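Informe de avance — proyecto Hevik
Para: oficina de programas, Sturkero
Viernes, 23 de septiembre de 2022

Va rápido porque el plazo cierra hoy. Periodo cubierto: las últimas 2 semanas de banco en Wosindale.

Recordatorio del objetivo: saber si una máquina puede quedarse con tareas de taller que hoy se hacen a mano. Sacar mazos de cables de una caja con divisiones, llevar fuentes de alimentación, dejar el puesto ordenado. Nada vistoso. Intentos registrados: 1,614. Los datos en bruto están en la carpeta compartida, falta limpiar una parte.

Lo rígido va bien. Coger una fuente y dejarla en su sitio — casi resuelto. El cable es otra historia: se engancha, arrastra al vecino, la pinza cierra sobre dos mazos a la vez.

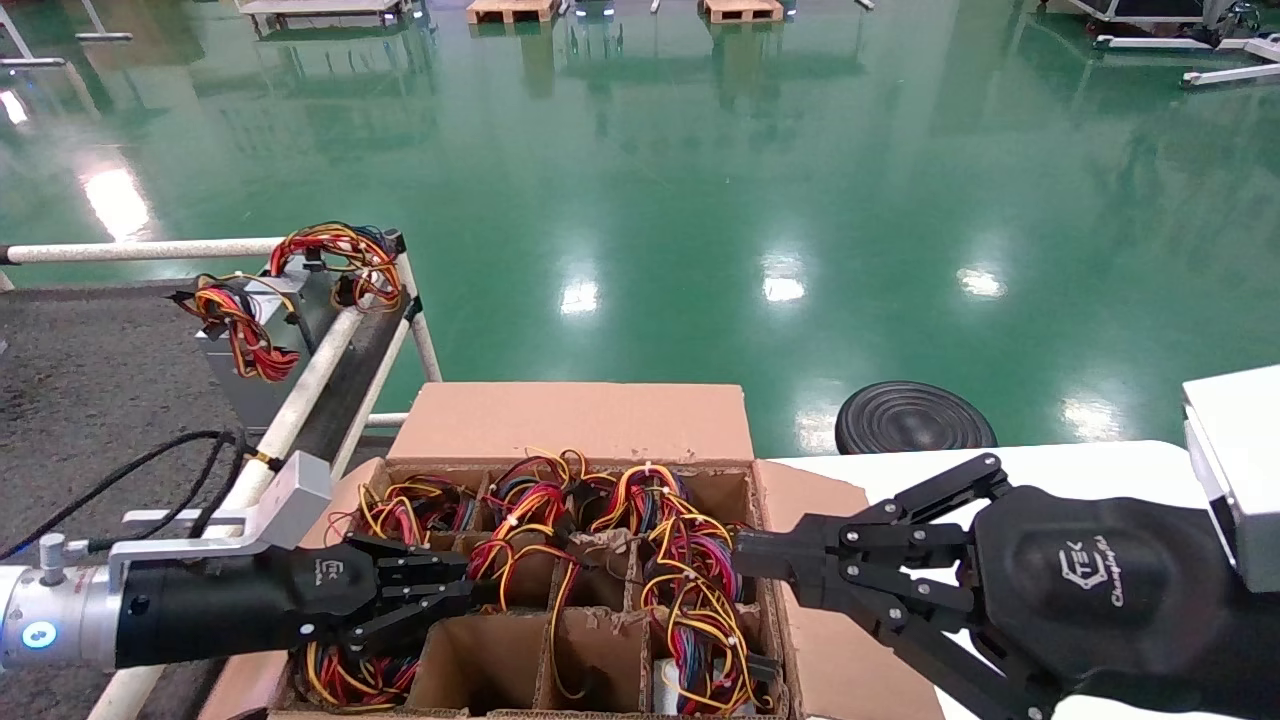
¿Puede ya el sistema vaciar una caja de cables sin ayuda? Todavía falta: con mazos sueltos necesita un operario cerca, y los enredos los seguimos deshaciendo a mano.

Cambios hechos: dedos nuevos de Zieliński montados, calibración repetida, velocidad de aproximación mas baja. Mejora algo el agarre, alarga el ciclo. Por ahora lo aceptamos.

Doméstico (anexo B): doblar paños, parado. Recoger objetos de una mesa, sí, pero lento. Pedimos mover el anexo entero a noviembre y centrar el equipo en taller. En casa hay demasiada variación para lo que tenemos hoy.
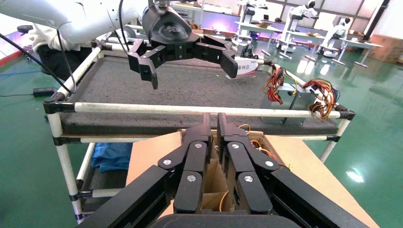
Fig. 2. Carro con fuente de alimentación arriba y caja de cables en el estante inferior.

Gasto: 600 euros por encima en repuestos, sobre todo juntas y cableado. Se compensa con la partida de viajes, que no se a usado.

Pendiente:
— 21 incidencias abiertas, la mayoría de agarre doble
— decidir si los mazos llegan separados desde almacén (ayudaría mucho)
— respuesta de Sturkero sobre el anexo B, la necesitamos para cerrar turnos

Adjunto hoja de gastos. El vídeo largo lo subo el lunes.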